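Storing fruit through winter: wooden crates or plastic?
Forum: Small Orchards and Home Cellars > After the Harvest
Page 1 of 1

quince_and_rye
Original poster

Good evening to all members. I read this forum for two winters already but I write for the first time, so please correct me if I put this in the wrong section.

We have a family orchard near Vukska, mostly late apples and a few rows of winter pears. Last fall was very generous to us and we picked more than 3000 pounds. Until now we kept everything in the old cellar under the barn, in crates of every possible kind: wooden ones from my grandparents, plastic ones from the market, cardboard, even two laundry baskets. This spring I want to put order in it and buy one kind of crate for everything, and my question is which one.

My brother wishes for plastic. He says they wash easily and they stack straight. I prefer wood, but I must admit that my reasons are not very scientific. The fruit in my grandfather's crates seemed to stay firm longer, and the cellar smelled better. The cellar is stone, earth floor in the back half, and it holds cool until the end of April. In the fall it is a problem, at picking time I measured 55 degrees in there and it took weeks to go down.

We also have an offer for a small insulated cold room, 3000 dollars without the installation. It is a lot of money for us. I would like to hear from people who did it with a cellar only, and what you would do first.

Thank you in advance for every answer.

mudboots

Plastic. I know half the forum is going to jump on me. We switched all of ours and I would never go back. Wood holds mold. You can scrub it and put it in the sun and it still comes back in the corners where the slats are nailed. One bad pear in November and that crate is infected for years. Plastic gets a hose and a capful of bleach and it's done.

Also weight. A wooden crate is heavy before you put one apple in it.

oldcellardoor

I'll be the one who jumps, then.

Mold on crates is a storage problem. If your empties sit all summer in a damp shed, of course they grow fur. Ours go up in the hayloft the same week they're emptied and they are bone dry by picking. Wood takes up a bit of moisture when the fruit sweats in the first weeks, and plastic lets it run down and sit under the bottom layer. Guess which layer rots.

To the original poster: your 55 degrees matters more than your crates. Open the cellar at night and shut it in the morning, every day from late summer on. A cheap fan in the doorway does a lot. Don't bring fruit in warm either. Leave it outside overnight under a sheet, then carry it down early.

mudboots

The bottom layer rots because people fill the crate to the top. Two layers of pears, no more, doesn't matter what the box is made of.

quince_and_rye

Thank you both. I did not know about the fruit staying one night outside, we always carried it down directly in the afternoon, with the sun still in it. I believe this was a big mistake of ours.

oldcellardoor, may I ask what you do about mice? They come into our cellar in the first frost and they do not respect any crate.

oldcellardoor

Hardware cloth over every opening, the fine kind. Then go around with a flashlight and find the opening you missed.

pomace_pile

Third opinion nobody asked for: it depends on what you store. Thick-skinned late apples will sit in anything. Pears bruise on slats, and the edges leave a line across the fruit that goes brown by New Year. If you go with wood, line the floor with paper or a thin layer of straw for the pears. Clean straw, please. Musty straw gives you musty pears and people can taste it.

And keep the apples away from the potatoes. Somebody always forgets.

sidehill

Has anyone here ordered from Cluvitier? They make slatted crates in a couple of depths and they sell them flat if you want to nail them yourself. I got mine assembled. The wood is untreated and they came dry. My one complaint is that the corners were a little rough and I sanded the handholds before my kids helped with the picking.

mudboots

Rough corners on a new crate. I rest my case.

sidehill

You sanded nothing off a plastic crate that cracked in the cold, though. I have a stack of those behind the shed too.

mudboots

Fair. The thin ones do crack. Buy the heavy ones.

quince_and_rye
Original poster

I promised myself not to buy anything before I see how other people do it, so I visited a growers' cooperative in Altov that keeps pears and apples for the whole valley of the Sin. They were kind to answer all my questions. I made notes on the way home and I copy them here as I wrote them, maybe they are useful for somebody else too. For the crates, they use pale slatted wood with nothing painted or varnished on it. The sides are taller than I expected and the slats in the floor have clear gaps between them.
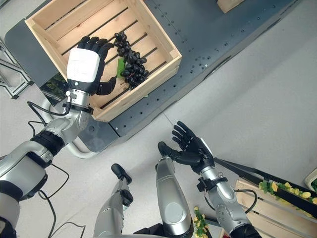 Altov, Monday, March 2, 2026

The storage manager told me first about the air. In her opinion the gap under the crate is more important than the gap in the crate. They never put the first row directly on the floor, they lay two long battens and stack on those. The stacks also stay a hand's width from the wall. In our cellar we push everything against the stone to save space, and she only shook her head when I told her this.

Second, they do not wash the crates wet every year. They brush them dry, outside, and only a crate where fruit went rotten is scrubbed with hot water and soda. After that it must dry for several days in the open air before it goes back. If the wood stays dark in one place after drying, they take this crate for firewood. She was very strict on this point. So I think mudboots is partly right, a bad crate must go.

Third, they look through the fruit every second week until the end of the year and every week after. It is the work that no crate does for you. The old hands do it by smell before they touch anything, they walk in, stop at the door, and they already know in which row there is a problem. I tried it and I smelled only apples.

About the cold room she said: wait one more fall. First cool the cellar at night, pick the late apples later, and sell the early ones directly from the tree. If after this it is still too warm, then spend the money.

pomace_pile

Good notes. The battens are worth more than this whole thread. I'd add that you should turn the stacks, bottom crate to the top, when you go through them. The coldest spot in my cellar is at the floor and the difference shows by spring.

Do they wrap the pears?

quince_and_rye

Only the best ones, which go for sale after Christmas. Each one in thin paper, and they do not let the stems touch the neighbor. The rest are not wrapped, it takes too much time.

mudboots

"Partly right" will do, I'll take it.

I still want to know what she pays somebody to brush crates. A hose is free. For a co-op with hands to spare it makes sense, for a family with regular jobs I'm less sure.

oldcellardoor

It's an afternoon. Radio on, stiff brush, done. I've seen you write longer posts about tomato stakes.

Also agree with her on the cold room. 3000 without installation means you still have the wiring and a level slab to pay for, and with an earth floor that slab is not a small item. Ask for the full figure in writing before you even think about it.

sidehill

Disagree a little. If you pick in a warm fall again you can lose a good part of the pears before the cellar ever gets cool. Apples forgive you, pears don't. I'd price out a used cooler from a restaurant or a florist closing down, just big enough for the pears, and leave the apples in the cellar.

pomace_pile

Used cooler is a decent idea but check how it handles humidity. A lot of them dry the air out and you end up with wrinkled pears by January. A pan of water on the floor helps some.

quince_and_rye
Original poster

I spoke with my brother yesterday and we made a compromise. We will order 30 wooden crates for the late apples and the pears, and he keeps the heavy plastic ones for picking and for carrying, where they get muddy and wet anyway. The cardboard and the laundry baskets are retired. The battens he is cutting already from an old fence.

The cold room we leave for now. I asked for the complete price, as oldcellardoor advised, and the company did not answer me yet. The idea with the used cooler I like very much and I will look for one in the summer.

One more question, if you allow me. Some of my grandfather's crates are still solid but they have old metal strips on the corners with rust. Is it enough to brush the rust, or should I take the strips off? I am afraid that the boards will come apart without them.

oldcellardoor

Leave them on. Wire brush, wipe of linseed oil on the metal only, let it dry well away from the fruit. Oil smell goes straight into apples.

mudboots

Or burn them and get plastic.

oldcellardoor

Every year.

sidehill

If you do take the strips off, put a small block inside each corner and screw through from the outside. I did a few that way and they hold better than they did before. Predrill, the old boards split easily.

quince_and_rye

I will try the block on one crate and the linseed oil on the others, and I will write here in the fall how they held. Thank you, also to mudboots.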